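Siltwood Homeowners' Board > Water and Utilities > Softener salt and the new discharge rule

Posted by: Siltwood_Moderator
Members are reminded that the discharge rule for water softeners takes effect in January. Under the rule, regeneration brine may no longer be directed to a dry well, a septic tank or the storm drain. It must enter the sanitary sewer through an indirect connection. Households on septic may apply for an extension by writing to the utilities desk. Please keep this thread to matters of compliance. Billing questions belong in the Accounts section.

Posted by: pellworth
Thank you for the notice. Our household uses a Rilell cabinet unit that regenerates on a timer every 3 days. The drain line runs to the laundry standpipe and has done so since the house was built. I would like confirmation that a standpipe is an acceptable indirect connection.

Posted by: Siltwood_Moderator
A standpipe is acceptable provided that the softener line ends above the rim and is not sealed to it. The gap required is 2 inches.

Posted by: Quarrylane_31
I must register an objection to the wording of the rule. It treats timer units and metered units alike, although the two do not put the same amount of salt into the sewer. A timer unit regenerates whether or not anyone is at home. Members who paid extra for metered equipment receive no credit for it under this text. I raised the point during the comment period and did not receive a reply.

Posted by: Oluf Fogh
With respect to the previous member, the rule concerns where the brine goes. The quantity is a separate matter and was left for a later revision. I attended the hearing, and it was stated twice that salt limits would be taken up once the plant had a full year of chloride readings.

Posted by: Quarrylane_31
I am aware of what was stated at the hearing. My position is that the two matters should have been handled together, and a second round of inspections will be charged to the same households. I ask that this be noted.

Posted by: Siltwood_Moderator
It is noted.

Posted by: hb_marden
May I return the discussion to the drain line itself? Our line leaves the softener at floor level, rises to the joists, and crosses the basement before dropping to the utility sink. The installer from Flunano advised that the overhead run was permissible. A neighbor has been told otherwise by a different firm. The sheet mailed with the notice gives no maximum height, and the diagram on the reverse shows only a floor drain.
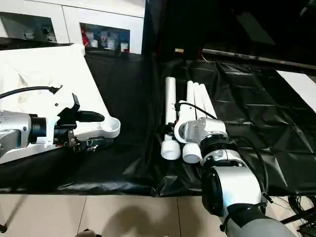 Is an overhead drain line permitted under the new rule?

An overhead run is permitted as long as it stays within the height given in the softener manual and ends in an open air gap at the sink. Where the manual gives no height, the utilities desk will accept a written statement from the installer.

Posted by: hb_marden
That is satisfactory. I shall request the statement from Flunano and forward a copy.

Posted by: pellworth
A related question on settings. Our hardness was last tested before the Nanayakkara well was brought into service. Should the unit be reset before the inspection?

Posted by: Oluf Fogh
I would have the water retested first. Ours came back lower than the figure programmed into the unit, and we now buy considerably less salt. The setting is not part of the inspection as I understand it.

Posted by: Quarrylane_31
I would advise caution. One sample from a kitchen tap is a weak basis for changing a setting, particularly while two wells are being blended. The reading at our address differed between morning and evening.

Posted by: Oluf Fogh
Our sample was taken at the outside spigot, ahead of the softener, and was analyzed by a laboratory. I stand by the recommendation.

Posted by: Siltwood_Moderator
Both views are on record. The inspector will examine the drain connection and the air gap only. Extension requests from septic households should include the lot number and the model of the softener. Requests received without a lot number will be returned.

Posted by: pellworth
Is the lot number the one on the tax bill or the one on the plat map?

Posted by: Siltwood_Moderator
The plat map.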